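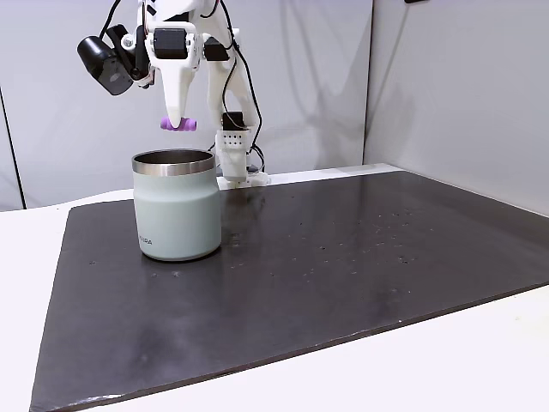

Getting more out of an insulated mug (and keeping a dark worktop decent)

I have a great fondness for the insulated mug, the sort with a matt painted outside and a shiny steel rim and insides, and over the years our house has gathered rather more of them than two people could ever drink from. Some came as presents, one was left behind after a christening and never claimed, and the one I use every morning I bought myself at Frandsen in the high street when they were clearing the shelves. A pale sage green like the one at the top of this page is my favourite colour for them, as it hides fingermarks far better than white and doesn't show every little scuff the way black does.

What follows is everything I've picked up about looking after them, what to do with the ones you no longer drink from, and a bit at the end on dark work surfaces, which several of you have written in about after the July page.

Washing the inside

Fill the mug with hot water from the tap straight after you've finished your tea, and leave it standing while you do the rest of the washing-up. Most of the brown will lift by itself if you never let it dry on. For a mug that has already gone brown (and mine has, more than once, I'm not going to pretend otherwise), put in a heaped teaspoon of bicarbonate of soda, top it up with water just off the boil, and go away and do something else for half an hour. Then round the inside with a bottle brush, a good rinse, and it ought to come up bright again.

If the tea has been in there over a weekend away, you may have to do it twice. Leave the lid off while it soaks. Bicarb and hot water fizz a little against old tea, and a closed lid on a hot mug is asking for trouble.

Please don't use wire wool on the steel. It takes the stain off beautifully and leaves a lot of fine scratches behind, and the next lot of tea settles into those and is twice the work to shift.

The rim and the outside

The polished rim likes a soft cloth and a drop of washing-up liquid, and then a wipe with a dry tea towel while it is still warm, which keeps the water spots off if you live in a hard water area as we do. The matt outside is a bit more delicate than it looks. I use the soft side of the sponge and nothing else. My cousin put two of hers through the dishwasher every night for a winter and the paint went chalky round the bottom, though I should say that some makes are quite happy in there, so have a look at the leaflet or the base before you decide.

For sticky label residue, rub in a little cooking oil with your thumb, leave it for five minutes and wash it off. It takes patience but it won't pull at the finish.

Smells

Coffee, soup and anything with garlic in it will linger, nearly always in the seal of the lid and hardly ever in the steel. Prise the ring out with the handle of a teaspoon (never a knife, you'll nick it), soak it in a cup of warm water with a splash of white vinegar, and let it dry properly on the windowsill before you put it back. Store the mug with its lid off. I keep all our lids together in a biscuit tin, and there is a fair amount of rummaging, but nothing ever smells musty.

Second jobs for a retired mug

Once a mug has lost its lid or stopped keeping anything hot, it still has years in it as a pot for bits and pieces. They're heavy enough at the bottom that they stay put fairly well, and the opening is wide enough to get a couple of fingers into. Here are the ones that have earned their keep with us:

On the workbench, for the little things that roll. Short ends of dowel, corks, wall plugs, chalk, the stubs of wax crayon I use for marking up. Anything small and round will be off the edge of a bench the moment you turn your back, so I drop it in the mug as I go and sort it out at the end of the afternoon.

By the sewing machine, for bobbins and thread ends. Do empty it before you put it in the washing-up again. I didn't.

On the desk, for pens, though you'll want to put a folded piece of kitchen paper in the bottom or the nibs will clatter about and blunt themselves.

In the kitchen, for teaspoons at a big family do. Stand it next to the kettle and people help themselves.

Under the sink, for the plug, the spare plug and the bottle brush.

Bergþóra Kirkegaard wrote to tell me she keeps one on the stairs for whatever the grandchildren have left about, beads and pencil toppers and so on, and whatever is still in it at bedtime goes back up to the bedroom in one trip. I've tried it since and can recommend it warmly!

One caution. A mug that has held screws, glue sticks or anything from the shed should never go back to being a drinking mug. I put a dab of nail varnish on the base of the workshop ones so they can't be muddled up with the good ones.

Dark worktops and all that dust

Now then, dark surfaces. I do love them, and a charcoal board makes everything you stand on it look smart, but my goodness they show every speck. Crumbs, lint, sawdust, flour, it's all pale and it all sits there looking at you. If yours has a slight shine to it as well, you'll see it worst where the light falls from the window.

The mistake I made for years was going straight in with a wet cloth. All that does is gather the dust into little grey worms and spread them about. Go over it dry first, with a microfibre cloth folded in four, working from the back towards you and catching the lot in your other hand or in a dustpan. Shake the cloth out of the door, turn it to a fresh side, and go over once more. After that you can use a damp cloth, well wrung out, with the tiniest drop of washing-up liquid, and then dry it straight away with an old cotton tea towel so you don't get smears.

Lift things up as you clean, too, and wipe underneath them. A mug pushed along a gritty board will drag the grit with it, and that is how those faint curved scratches come about.

Bjarke Bisgaard asked whether a lint roller would do the job. It will, on a small board, and I keep one in the drawer for felt fluff and glitter, but you get through the sheets at quite a rate on anything bigger. A clean, dry paintbrush is better for corners and along the back edge, and it costs very little. Mine came from the bargain bin and is 36 millimetres wide, just right for getting in behind the bread bin.

Polish I'd leave alone, on the whole. It looks marvellous for an hour and then everything sticks to it.

If you've a way of getting hard water rings off a dark board without vinegar, do please write in, as ours has two by the kettle that have beaten me so far.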